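Desk Lamp with Socket Base, White
Equipment Catalog – Lighting and Small Electrical
Butent Office and Study Supply

Item 378
Listed under: Desk lamps, reading lamps, power outlets
Color: White
Availability: In stock at the main store

Overview

The Desk Lamp with Socket Base combines a reading light and a power outlet in one unit. It is intended for study rooms, reception desks, shared offices and residence halls, where wall outlets are often placed behind furniture and are difficult to reach. The lamp head is long, flat and rectangular. It is joined by a hinge to a single upright pole, which stands in a round base. The sockets are set into the upper face of the base, so that plugs are inserted from above.

The lamp is supplied in white only. Requests for other colors cannot be accepted at this time.

Lamp head and pole

The head extends well to one side of the pole and lights the work area without placing the base directly in front of the reader. The hinge permits the head to be tilted. A small opening is provided in the head near the hinged end. Users should support the pole with one hand while adjusting the head with the other. The head should not be used as a handle when the lamp is moved from one desk to another.

Base and sockets

The base is a broad white disk with a softly curved edge. Multi-pin outlets are arranged around its face, with further openings at the center. A small round button is located beside the foot of the pole, on the same face as the sockets.

The outlets are turned in different directions. Departments that use large plug-in adapters are advised to try them in the base before placing a bulk order – two wide adapters may not fit side by side. 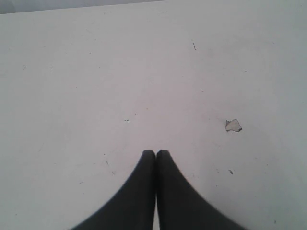
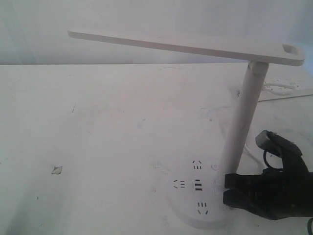
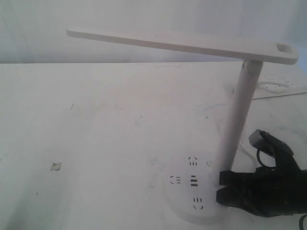

The lamp as it stands on a white tabletop, second and third views.

Equipment Catalog, Issue 6, page 1448

Placement

The lamp should stand on a flat, level surface with the whole of the base supported. Plugs and cords add weight to one side of the base, and cords should be led toward the back of the desk where possible. A clear space should be left above the sockets so that plugs can be removed by pulling straight up.

Desks with a raised rear edge or a low shelf may not allow the head to be tilted fully. Measurements of the desk should be sent with the order form if there is any doubt. Huguette Lefèvre in Customer Accounts will confirm suitability before the order is released.

The lamp is for indoor use only. It must not be placed in washrooms, kitchens or laboratories where liquids are handled over the bench, as the sockets face upward.

Care and cleaning

Disconnect the lamp from the supply before cleaning. Wipe the head, pole and base with a soft, dry cloth. Marks on the white parts may be removed with a cloth that has been slightly dampened with plain water and wrung out well. No liquid of any kind should be applied to the face of the base. Dust in the socket openings should be removed by a qualified person and never with a pin, blade or other metal object.

White desktops show scuffs readily. The base should be lifted when the lamp is moved, and not slid across the surface.

Load and safe use

The rating shown on the label of the lamp supplied must be observed at all times. Heaters, kettles and similar appliances must not be connected to the base. Extension cords and other outlet strips must not be plugged into it, and the base itself should be connected directly to a wall outlet.

A lamp with a cracked base, a loose pole or a damaged cord is to be taken out of service immediately and returned to the store. Repairs are carried out by the Butent workshop – users should not open the base.

Ordering

Orders are accepted on the standard equipment form. Please quote item 378, the number of lamps required and the room in which they will be used. Lamps are packed singly. Deliveries to more than one building require a separate form for each address.

The current price remains in effect until January. Bulk orders are handled by Gaëtan Lacroix, Institutional Sales. Questions about returns and repairs should be addressed to Tamara Mocanu at the workshop desk.

Page last revised 8th October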